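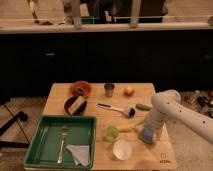
Green tray, fork and folded napkin.

Bassi Clip-On Mic for Tenor and Alto Sax — review
Posted Wednesday, July 14, 2021 by Darcy Hiebert

Quick one, rehearsal at six and I still have to find my neck strap.

Short version: buy it if you play stand-up gigs in a loud band and you're sick of chasing a mic stand. Skip it if you mostly record.

What you get. Mic on a bendy gooseneck, clip with rubber jaws, belt pack, receiver, two charging cables, a zip pouch. Manual is one folded sheet in tiny print. I paid 335 for the set, which hurt. The older wired version is cheaper and I know people who swear by it, but I kept stepping on the cable.

Setup. Clip on the bell rim, neck pointed at the middle of the horn, not down into the bell. I had it aimed in the bell for the first two gigs and low B flat sounded like a truck horn. Back it off a hand's width and it's a differnt mic. Middle D stops being stuffy, palm keys stop biting. Pairing is hold both buttons till the light goes solid. Worked first time at home, took three tries at the Sescombe Legion hall, no idea why.

Sound. Good. Not studio good. There's a bump in the upper mids that helps you cut through two trumpets and a guitar player who won't turn down. On ballads it's a bit nasal, so I roll some off at the board. Jocelyn Poirier borrowed it for her alto and liked it more than I do — alto sits right where the bump is and she says it made her sound like she'd practiced. She had to pad the clip with a bit of felt though, it's chewy on a lacquer finish. Check yours before you clamp down.

Key noise. Yes, some. Worse on my horn, the G sharp key clacks and the mic hears every bit of it. Fix your pads first, then blame the mic.

Battery. Box says 9 hours. Haven't run it flat in one night so can't argue. Two sets plus soundcheck and the light was still green. Pack does get warm in a back pocket.

Range. Walked off the stage and through the tables at Rastallow in the middle of a solo, out to the coat rack, no dropouts. Past the double doors it cut in and out. Fine. Why would I be out there.

Feedback. This is the thing to watch. In front of a wedge it'll howl before a regular dynamic on a stand does. Turn sideways or ask for less of yourself in the monitor. We did the Pastness charts with a full section, 15 players crammed on a stage built for maybe half that, and I had to keep the fader lower than I wanted all night.

The clip itself. Biggest gripe. Spring is strong but the plastic hinge feels cheap. Mine has a small white stress line already and I've only had it since November. Spare clips are 32 each when they're in stock, and they weren't last time I looked. I'd order one with the set.

Case fit. Pouch goes in my tenor case only if I move the mouthpiece box. Gooseneck doesn't like being folded tight, so coil it loose.

Also tried it on soprano for one tune. Don't bother, the bell's too small for the clip and it slid.

Four out of five. Would be higher with a metal hinge. Will update if the clip goes, and if anyone's found a third party one that fits, please post it in the coments.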